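포장 같이 하실 분 찾아요 (3월부터, 반나절 근무)

안녕하세요, 그릇이랑 테이블 패브릭을 파는 작은 온라인 가게 Gultside의 Josée Perron입니다. 한국에 산 지 꽤 됐는데 글로 쓰는 한국어는 아직도 좀 서툴러요. 이상한 문장이 있어도 너그럽게 읽어 주세요!

저희 가게를 처음 보시는 분도 계실 테니 짧게 소개부터 할게요. 주로 취급하는 건 Mumer 찻잔과 접시, 그리고 Awan이라는 이름으로 내는 직조 러너와 매트예요. 그릇은 공방에서 받아 오고, 천은 제가 직접 고릅니다. 원래는 저 혼자 주문 받고 싸고 부치고 다 했는데요, 작년 말부터 한 달 주문이 800건을 넘기면서 도저히 안 되겠더라고요. 저녁 먹다가도 송장 뽑으러 일어나고, 주말에도 테이프 뜯는 소리만 듣고 살았어요. 그래서 이번에 한 분을 모시려고 합니다.

하실 일은 거의 다 포장이에요. 오전에 오시면 그날 나갈 주문서를 같이 보고, 선반에서 물건을 꺼내 상태를 확인하고, 싸고, 상자에 넣고, 송장을 붙입니다. 그릇은 하나하나 눈으로 보고 손끝으로 테두리를 만져 봐야 해요. 이가 나갔거나 유약이 튄 게 있으면 따로 빼 두시면 되고요. 천은 접기 전에 실밥이랑 올 풀린 데가 없는지 살펴봅니다. 택배 기사님이 오후 4시에 오시니까 그 전에 입구 쪽으로 상자를 내놓으면 하루 일이 끝나요. 늦게 들어온 주문은 다음 날 보내니까 뛰어다니실 필요는 없습니다.

작업대 쪽은 대충 이런 분위기예요.

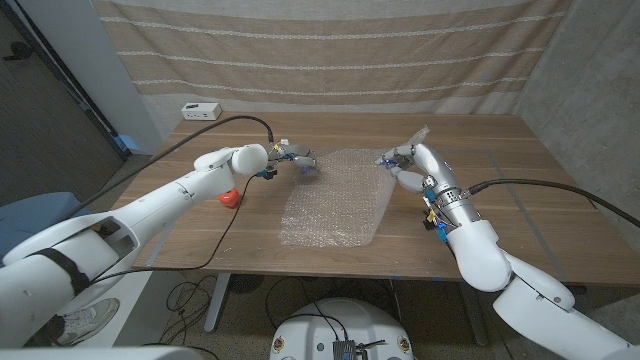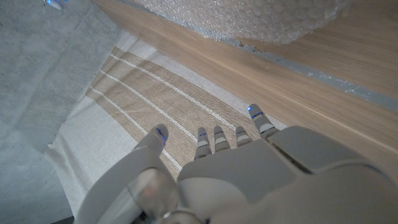
포장에서 제일 중요하게 보는 건 에어캡 다루는 법이에요. 별것 아닌 것 같지만 사람마다 손버릇이 정말 다르거든요! 저는 늘 첫 번째 사진처럼 에어캡을 나무 테이블 한가운데 한 장 펼쳐 놓고 시작해요. 위쪽 모서리를 잡고 팽팽하게 당겨서 편 다음에 그릇을 올리고, 아래쪽부터 말아 올립니다. 접시는 한 장씩 따로 싸고, 찻잔은 안쪽에 얇은 종이를 먼저 채운 다음 손잡이 쪽을 한 번 더 감아요. 테이프는 짧게 두 군데만. 칭칭 감아 놓으면 받는 분이 칼을 대게 되고, 그러다 그릇에 흠집이 나요(제가 친구한테 보낸 접시로 이미 겪어 봤습니다...). 천은 또 달라서, 두 번째 사진에 나온 베이지색 줄무늬 천처럼 무늬가 길게 이어지는 것들은 줄을 맞춰서 접어 주셔야 해요. 줄이 어긋나게 접히면 상자를 열었을 때 어쩐지 헌것처럼 보이더라고요. 처음 며칠은 제가 옆에서 같이 하니까 걱정 마세요.

이런 분이면 좋겠어요. 손이 빠른 것보다 꼼꼼한 분이요. 포장 경험은 없어도 되고, 그릇 이름 같은 건 와서 익히시면 됩니다. 서서 하는 시간이 길어서 그 점은 미리 생각해 보시고요(의자는 있어요, 저도 자주 앉습니다). 상자를 쌓으면 제법 무거울 때가 있는데 손수레를 쓰시면 돼요. 말수가 적어도 전혀 상관없어요. 라디오 틀어 놓고 각자 조용히 일하는 날도 많답니다. 다만 깨뜨렸을 때 바로 말해 주시는 분이면 좋겠어요. 저도 자주 깨뜨리고, 그걸로 급여를 깎거나 하는 일은 절대 없습니다.

근무는 평일 오전 10시부터 오후 4시까지이고 점심시간이 한 시간 있어요. 주 3일을 생각하고 있는데 요일은 만나서 맞추면 됩니다. 점심은 제가 준비하거나 근처에서 같이 사 먹어요. 시급은 면접 안내드릴 때 정확한 금액을 적어 보내 드릴게요. 최저임금보다는 확실히 높고, 첫 달도 똑같이 드립니다. 근로계약서는 첫날 같이 쓰고요. 석 달 일해 보시고 서로 괜찮으면 계속 가는 걸로 하고 싶어요. 직원 할인도 있어서 Mumer 그릇은 반값에 가져가실 수 있고, 유약이 조금 튄 B급은 그냥 드려요. 우리 집 찬장은 이미 그런 그릇으로 꽉 찼습니다.

작업실은 37번 버스 종점에서 걸어서 약 5분 걸려요. Gukitz 건물 2층이고 엘리베이터는 없습니다. 주차 자리는 하나 있는데 배송 차가 자주 쓰니까 되도록 대중교통으로 와 주세요. 화장실은 같은 층이고, 겨울엔 바닥이 좀 차서 실내화를 가져오시면 좋아요.

지원은 가게 홈페이지 문의란에 남겨 주시면 돼요. 제목에 '포장'이라고만 적어 주시고, 이름, 연락처, 가능한 요일, 그리고 간단한 소개를 써 주세요. 소개는 서너 줄이면 충분하고 이력서나 사진은 안 보내셔도 돼요. 혹시 평소에 선물 포장을 즐겨 하신다거나, 이사할 때 그릇 싸는 담당이었다거나, 그런 얘기가 있으면 꼭 적어 주세요. 재미있게 읽을게요!

연락은 받은 순서대로 드리는데 포장하다 보면 답이 하루 이틀 늦을 수 있어요. 만나는 날에는 한 시간쯤 잡고 오시면 됩니다. 차 한 잔 하면서 얘기하고, 찻잔 두어 개를 같이 싸 볼 거예요. 그 시간도 시급으로 계산해서 드립니다. 2월 말까지 받고, 좋은 분을 먼저 만나면 그때 글을 내릴게요.

Gultside, Josée 드림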